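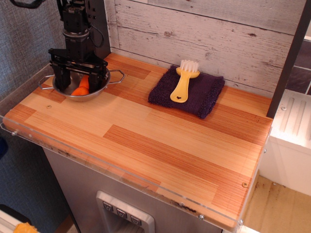

4.2 Pretend cooking and the language of the home kitchen

When we first sat down with the families in Dunstan, we had expected most of the talk we recorded to come from mealtimes proper. That was how the study had been planned, and it was what earlier work on food words in the home had led us to look for. What we had not allowed for was how much of the richest talk took place on the floor, a few steps away from the real stove, while a parent was peeling or stirring and a child was busy with a small kitchen of their own. We have therefore given this kind of play a section to itself, and we hope the reader will forgive us if it runs a little longer than its neighbours.

Figure 3. A carrot-shaped toy vegetable in a small steel pot on the wooden countertop of a toy kitchen.

Play food tends to be simple in shape and strong in colour, and the children in our families named most of it without any trouble at all. The carrot was a great favourite. It was boiled, fried, fed to dolls, sold back to grandparents and, in one household, put to bed. The naming of things, though, was only a small part of what we heard. Far more of the children's talk was about doing: chopping, pouring, tasting, waiting for something to cool. Tipoki, in her earlier notes on the Bevitz families, remarked that young children seem to learn the verbs of cooking well before they are allowed to carry any of them out, and our recordings bear her out very warmly indeed.

We should say a word about how the recordings were divided. Each family kept a recorder running in the kitchen in the hour before the evening meal, and from the whole collection we drew 200 stretches of talk in which a child was playing at cooking while an adult was cooking in earnest. These were typed out in full by Noiphan and Lockyer, working separately and then comparing their pages over a great deal of tea. Where they could not agree on a word, it was marked as unclear and left out of the lists. Taken together, the stretches gave us more than 1000 cooking verbs spoken by children, counting repeats, and it is these that the rest of this section draws upon.

The first thing we noticed was how closely the children listened. A child who seemed wholly taken up with a pan of imaginary soup would pick up a word from the parent's side of the room and put it to use almost at once. In one of our best-loved stretches, a father remarks to nobody in particular that the onions are catching. His daughter, who has just turned three, tells her bear a moment later that the carrots are catching too, and that he had better be quick. She may not have known quite what the word meant, but she knew when it was said and in what tone of voice, and that seems to us a very good beginning.

The second thing was the part played by mistakes. Parents who were ready to correct a word at the dinner table let a great many slips go by during play. Porridge was grilled, toast was stirred and a cup of tea was baked in the oven until it was crunchy. When adults did step in, they mostly did so as guests in the game, asking whether the tea might be poured instead, and the children usually took up the offered word. Stöckli has described this elsewhere as correcting from inside the story. We find the phrase a helpful one and have used it as a heading in our lists (see Table 2).

Something should also be said about families with two languages. In the Vovine homes, where many of the parents had grown up speaking one language in the kitchen and another at school, children moved between the two with great ease, and often kept one for the food and the other for giving orders. Bright, who carried out most of the visits there, was told by one grandmother that she had never taught the boy her word for simmering and could not think where he had got it. Her own voice can be heard saying it on the recordings, over and over, several evenings running.

We do not wish to claim too much. The families who agreed to take part were, by and large, families who liked to cook and who had room for a child underfoot while they did so. The Gradside homes, with their narrow kitchens, gave us far fewer stretches than the others, and we suspect that a good deal of pretend cooking went on there in bedrooms and hallways, well out of reach of the recorder. We return to this difficulty in Section 5, where the mealtime recordings are set beside those described here.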